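Zatau Gripper Comparison: Soft Goods Subset

Overview

A small set of hand-held recordings made to compare two jaw designs on clothing and bedding. The same operator task was repeated with both tools so that grasp attempts can be matched up afterward. Collected in September in ordinary bedrooms, with the covers, cushions and other belongings left where they were.

Contents

342 episodes with the Nulladier jaws (ridged inner faces)
479 episodes with the Basley jaws (flat inner faces)
6 garment types, folded or spread out at the start

The counts are uneven. The Basley tool was ready first, and we kept its early episodes after checking that the task steps matched.

Task

Pinch the garment at any point on its upper surface, lift, hold, and release. A grasp counts as failed if the cloth leaves the jaws before the release step. Picking up the bed cover along with the garment is labeled separately as a double pick.

Labels

Each episode has a start time, a close time, a release time and one outcome: held, slipped or double pick. Times come from the Horobets controller log — they are not adjusted by hand.
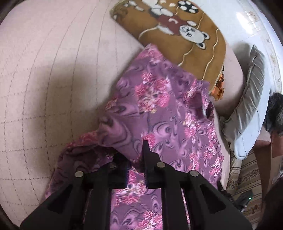

Printed fabrics were kept in on purpose. Busy patterns make fold edges harder to find, and we wanted the comparison to include them. Quilted covers also give the most double picks to review, so check those labels first if you plan to train on outcomes.

Known issues

The jaws hide part of the cloth at the moment of closing.
Lighting changes between rooms and was not measured.
In 2 episodes the release time is missing. Both are marked in the index file.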